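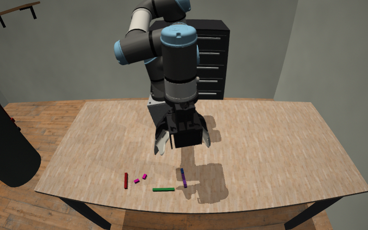
Comparing November sales to last year when a store moved

Retail Reporting > Comparable sales

stockroom_ledger
I do the monthly numbers for a small housewares chain, Kitent. One of our locations moved in the spring from a 1463 square foot unit to a 2156 square foot unit in the same shopping center. Same store number in the register system, same staff, same phone line. The owner wants a year-over-year comparison for November that leaves out new stores, and he wants it before the holiday orders are final.

Does the moved store stay in the comparable group or come out? If it stays in, the group total looks very good. If it comes out, we are slightly down. I also have gift card sales mixed into the daily totals for both years and I am not sure if those belong. The export comes from Stivetia and has columns for gross, discount, returns, net and tender type. Last year's file has no tender type column.

Posted by tallysheet
There is no single rule. Public chains each write their own definition and print it in their reports, and the definitions differ. What matters is that you pick a test, write it down and apply it to both years.

A common test for a relocation has two parts: the distance moved and the change in selling area. Many companies keep a moved store in the group if it stays in the same trade area and the floor space changes by less than a set percentage. Yours passes the first part easily. On the second part it grew by almost half, and I would take it out under most thresholds I have worked with. It comes back in once it has a full year in the new unit plus whatever ramp-up period you use for new stores.

Run it both ways and show both lines. Label them "comparable, excluding relocated" and "all stores open in both periods." If the owner is setting order quantities, he needs the second one too, as the larger store still has to be stocked.

Gift cards: take the sale of the card out of both years. The money is a liability until the card is redeemed. Redemptions stay in, as they are ordinary merchandise sales paid with a different tender. If you count both, the same dollars go in twice. For last year's file, look for the department or item code used to ring up the card. It should be in the item-level export even when tender type is missing.

Also check the calendar. November does not have the same number of weekends every year, and one extra Saturday can move a small chain by a point or two. If you can, line up the weeks by their distance from Thanksgiving and compare those.

Posted by Eltlow_user
just divide by square feet and compare that, it evens out

Posted by tallysheet
Sales per square foot is worth reporting but it does not replace the comparable figure. Sales rarely rise in proportion to space. A store that grows by 50 percent and sells 30 percent more will show a drop per square foot, and the owner may read that as a weak store. Use selling area only, too. Lease documents usually give gross area with the stockroom included.

Posted by stockroom_ledger
Both figures are from the lease, so I will have to measure the sales floor. Found the gift card item code in last year's detail file, 2656 lines for the month. Taking the moved store out and showing both lines.

Posted by backoffice_nine
We had the same thing on Munshi. Whatever you do, don't change the store number partway through the year. The report treats it as a closed store and a new store and last year's history drops off the comparison. If somebody already changed it you can map the old number to the new one under location settings, but the mapping only applies to reports run after you save it. Saved reports keep the old totals, so rerun them.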